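2025-11-25
By Suqin Jiang, Markik press desk

Markik opens online parts register for timber windows and doors

Markik, the joinery supplier, has opened its parts register to building owners, surveyors and small repair firms. The register lists spare parts for timber windows and internal doors, including hinges, sash cord, glazing bead, handles and short lengths of matching moulding. Access is free. Orders can be placed by any account holder.

The register was built over two years by Markik and its records partner, Drolero. It holds 1,001 entries at launch. Each entry gives a measured profile, the timber or metal used, the fixing method and the name of the workshop able to make the part. Where a part is no longer made, the entry names the closest match and states the difference in size.

Until now the same information was held on paper at the Markik works and released by telephone. Requests took up to 18 working days to answer, mainly where a profile had to be drawn again from a worn sample.

"Most of the calls we take are about one broken piece in a window that is otherwise sound," said Maureen Mellor, technical manager at Markik. "The owner has been told to replace the whole unit. We would sooner sell them the one piece, and for that they need the right number."

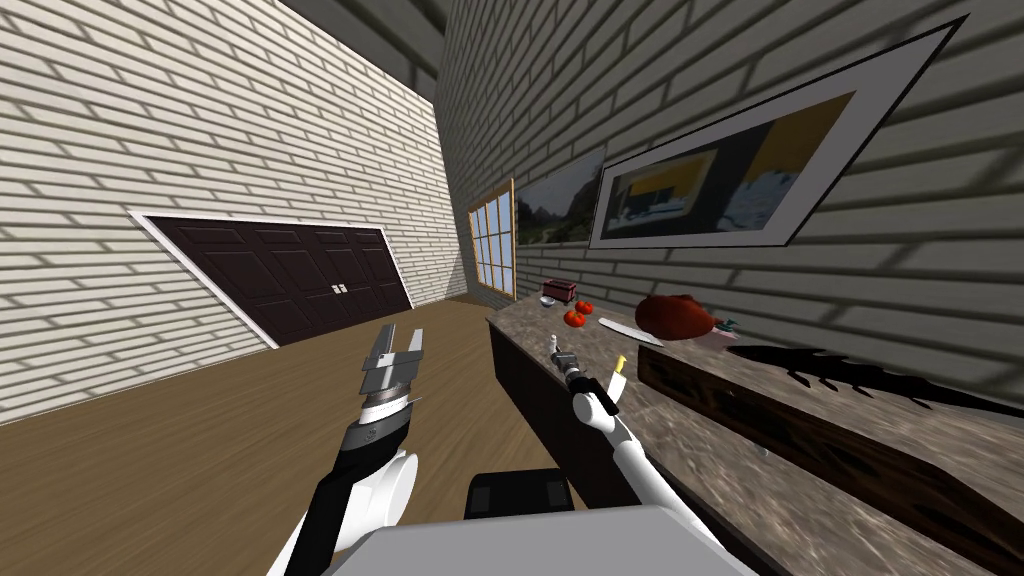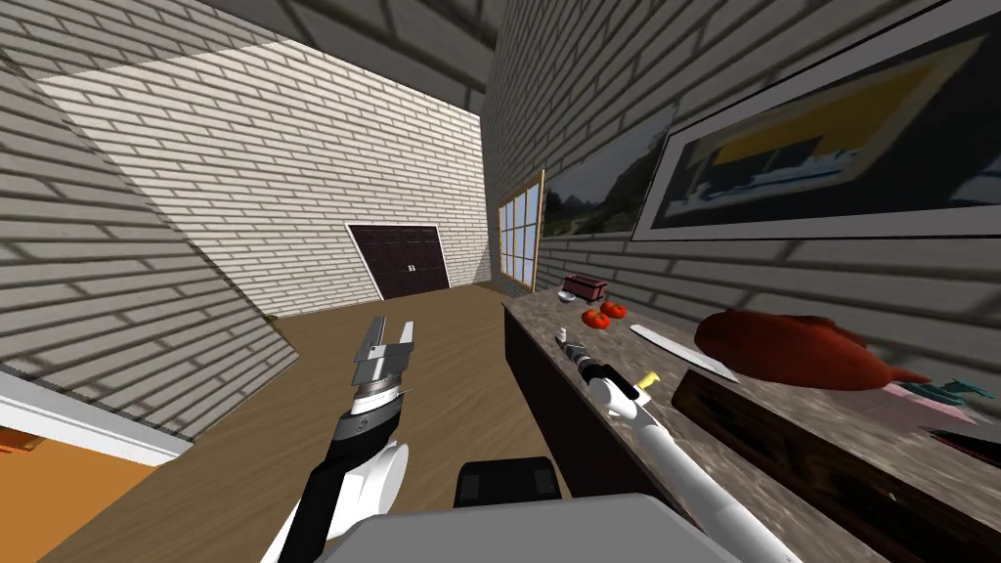

Panelled double door in a brick room with a wooden floor.

Entries are grouped by opening type and then by section. Internal double doors are listed as pairs, with the meeting edge recorded separately from the hinge edge. This allows a joiner to order a new edge strip for one leaf only. Small-paned windows are listed by glazing bar, and the register gives the depth of the rebate so that the thickness of the glass can be checked before ordering.

Measurements were taken by a team led by Gearóid Hayes of Drolero. Each profile was read at three points along its length and the middle value was recorded. Paint was removed from the sample before measuring. The stated tolerance is half a millimetre for timber sections and a quarter of a millimetre for metal parts.

Parts are made at 16 workshops. The largest of these, Drurkura, will supply all turned and carved items. Dunne will supply cast handles and hinges. Orders for standard sections will be sent from stock. Sections cut to order will carry a setting charge, shown on screen before payment.

"Setting up a cutter takes the same time for one metre as for fifty," said Osvaldo Colombo, production manager at Drurkura. "We have asked Markik to hold small orders for the same section and send them to us together. The customer can choose to wait and pay less."

A second group of some 900 entries, covering external doors and shutters, is being checked and is due to be added in March. Fire doors are outside the scope of the register. Owners who need parts for a fire door should contact the maker of the door set.

Paper requests will still be accepted by post and should include a full-size tracing of the section, marked with the side that faces the room. Samples can be returned on request.

Enquiries about the register, including corrections to existing entries, should be sent to Gobnait Ó Dálaigh, register editor, at the Markik works.

Contact: Markik press desk | © Markik 2025. All rights reserved | Back to top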